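4 min read

Search this site Search Clear

Filed under: Shop Floor Notes, Checklists

Teleop station walkaround, October, with my comments

Ibrahim Fashola asked me to stop keeping this in my head and write it down, so I did! It's the list I go through at the Okoro bench before anybody picks up the controller. The bold plan is that Ebere Eze can run it without texting me. Marks are OK, FIX or WATCH, and my rambling comes after.

1. Emergency stop, pressed and released. OK. Press it with the arm powered, please. I've caught two people (hi, Driss) pressing it before startup and ticking the box.

2. Arm base bolts and mounting plate. OK. Hand on the base column, give it a proper shove. No play.

3. Cables along the arm. WATCH. My least favorite item. The loops need enough slack for a full wrist turn, but they also like to swing down toward the gripper on low reaches. I took the arm slowly through its lowest pose and nothing snagged. I'd still like one more tie near the upper link, and I'll do it when I find the bag of ties.

4. Light rings. OK. Both on and steady before you touch anything. If one is out, stop and come get me.

5. Controller match. OK. Move one joint of the controller at a time and watch the big arm do the same. Start with small moves! After the last software update our wrist axis came up reversed, and that's a nasty surprise at full speed.
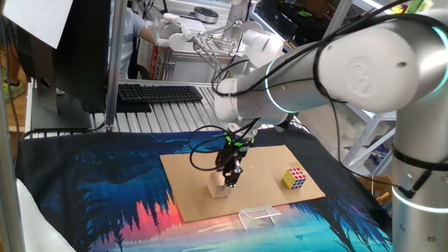 Block pick, operator behind the monitor with the controller up.

6. Operator's view. FIX. You're driving from the far side of the table, and the monitor sits right between you and the work if you slouch. Raise the chair or slide the monitor over, I don't care which. Ľudovít Tóth says he's used to it. I say that's how you bump a block into next week.

7. Feet and bags. WATCH. Keep the floor by the frame posts clear, and anyone who's just watching stands back from the posts. Closed shoes only.

8. Speed cap. OK. Set to 70 percent for demos. New operators get less until they've done 6 clean picks in a row, and yes, I'm the one who decides what clean means.

9. Gripper fingers. OK. Open, close, open. Look at the tips for wear and check that the green collar hasn't worked loose. Wipe off any tape gunk.

10. Work surface. WATCH. The cardboard has to lie flat and stay put. Push it with one finger, and if it slides on the cloth, fix that first. A sheet that creeps during a session ruins the recordings in a way you won't notice until training, when the arm starts grabbing at air beside the block.

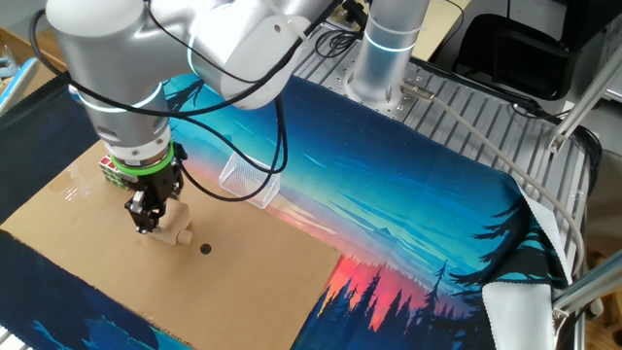
11. Cloth corners. FIX. Press them down and clip them. A curled corner can catch a sleeve or ride up against a cable, and I'd like to have neither on my incident sheet. We picked a busy print on purpose, so please don't swap it for a plain one just to make this item go away.

12. Props. OK. Block, peg, cube, clear box. Place them by hand with the arm paused, and I mean paused, with the operator's hands off the controller. Say "hands in" going in and "hands out" coming back. It feels silly for a day and then you stop noticing.

13. Recording check. OK. Do one throwaway demo and play it back before the real ones. We're at 2,453 saved demos now, and 625 of those need relabeling thanks to a bad clock setting that one playback would've caught. Ataberk Dönmez is working through them and he's being very nice about it.

14. Pause rule. OK. If your hand gets tired, stop. Tired hands make jerky demos, and the robot learns the jerks right along with the rest. Park the arm high and clear of the props, let go, get some water.

15. Shutdown. OK. Arm parked, gripper open, power off at the box, controller back on its stand. Don't leave the props under the gripper overnight.

Still open: items 6 and 11, plus that cable tie. Driss Badawi has 11 and I've got the other two. If you change anything on the bench before I've rechecked it, write it on the sheet with your initials.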